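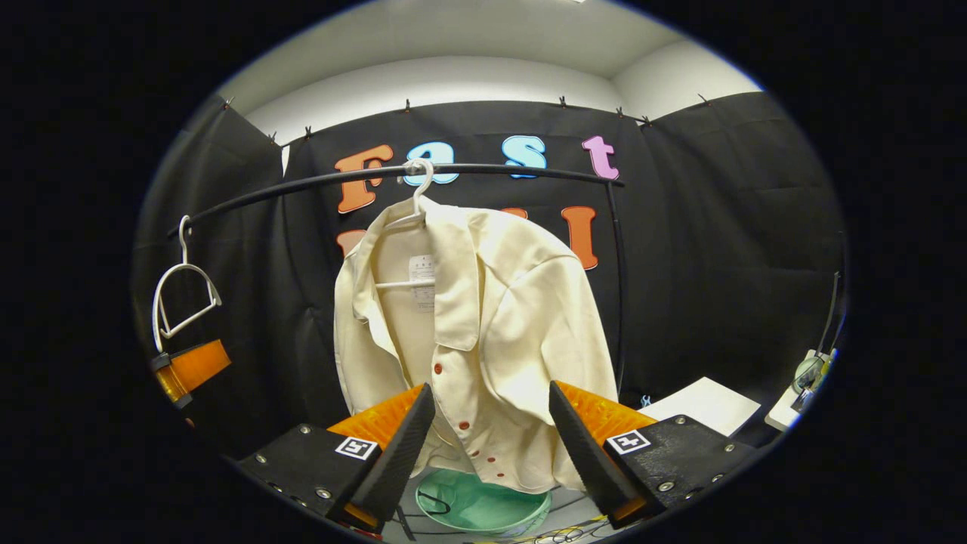
5.3 Setting up the camera of your Merberg Fluser phone

Before you take important pictures with the Fluser, please spend a few minutes on the camera settings in this section. The phone arrives with all automatic functions switched on, and these are good for most people, but indoor colors can come out too yellow or too blue. To check the color you need a subject that you know well and that does not move. A cream-colored shirt on a white plastic hanger is a good subject, as the two light tones are near to each other and a wrong white balance makes them look the same. If the shirt has small red buttons, you can also use them for the focus test in step 9.

The steps are valid for system version 28 and later. On older versions the menu names are different, and you should update first (see section 3.2). You do not need a SIM card or an account for any of the steps.

Preparing the phone

1. Charge the battery to at least half. Below this level the phone limits the screen brightness and you can not judge the colors correctly.
2. Remove the protective film from the rear glass. The film is almost invisible, and many owners leave it on by mistake.
3. Clean the three lenses with a dry, soft cloth. Do not use alcohol on the lens ring.
4. Open Settings, then Display, and switch off Night Tone and Adaptive Color. You can switch them on again when you are finished.

Note: If you use a case from another maker, take it off for the first set-up. Some cases cover a part of the light sensor, which is the small dark point to the left of the flash.

Setting the white balance

5. Open the Camera app and slide to Pro. The first time, the phone asks for permission to use the motion sensor. Touch Allow.
6. Touch WB and choose Manual. A scale appears at the lower side of the screen.
7. Place your subject in the same light where you will usually take pictures. Wait until the picture on the screen is stable, then move the slider slowly until the white parts look white and the cream parts stay cream.
8. Touch Save As and give a name, for example Kitchen or Office. The phone can keep up to 10 saved settings. When the list is full, the oldest one is not deleted automatically – you must remove one yourself.

Note: A saved setting works only for the main lens. The wide lens and the tele lens always use automatic white balance in version 28. We know that several owners have asked for this to change.

Checking the focus

9. Touch Focus, choose Single Point and place the square on a small detail with strong color, like a button. The square turns green when the focus is reached.
10. Move the phone a little nearer and wait. The square should become white for a moment and then green again. If it stays white, go to Focus does not lock, below.
11. Touch the padlock symbol if you want to keep the focus at this distance. The lock is released when you close the app.

Caution: Do not press on the rear glass to "help" the focus. The tele lens has moving parts behind it, and pressure can damage them. This damage is not covered by the warranty.

Choosing the file type

12. In the Camera app, open the menu with the three lines and touch File Type.
13. Choose Standard if you send your pictures by message or put them on web pages. Choose Full if you edit them on a computer. A Full file needs much more space, and on the phone with the smaller storage you will fill the memory quickly. The counter in the upper corner shows how many pictures you can still save. With an empty test phone and the Full type, our counter showed 1,314.
14. If you have a memory card, touch Save To and choose Card. The card must be formatted in the phone, not in the computer.

Caution: Formatting erases everything on the card. Copy your files to another place first.

Focus does not lock

Close the app completely and open it again. If the square still stays white, clean the lens one more time and try in stronger light. When you see the message Error 107, the motion sensor has lost its zero position. Put the phone flat on a table, screen up, open Settings, then Sensors, and touch Reset Position. Do not touch the phone until you hear the tone.

When the error comes back after two resets, contact the Merberg service in Zirusstead and have the serial number ready. You find it in Settings, under About Phone, and also on the side of the box.

The colors change after an update

After a large system update the phone can return to automatic white balance. Your saved settings are still there. Open Pro, touch WB, then Saved, and select the name. If the list is empty, restart the phone one time before you create new settings.

Pictures are sharp on the phone but not on the computer

This happens mostly when the transfer program makes the files smaller. If you use Cortés Transfer, open its options and remove the mark from Reduce Size. With a cable connection the files are always copied in the original size.

Text of section 5: Kyu-ri Um. Technical check: Ezequiel Hinojosa.

Next: 5.4 Recording video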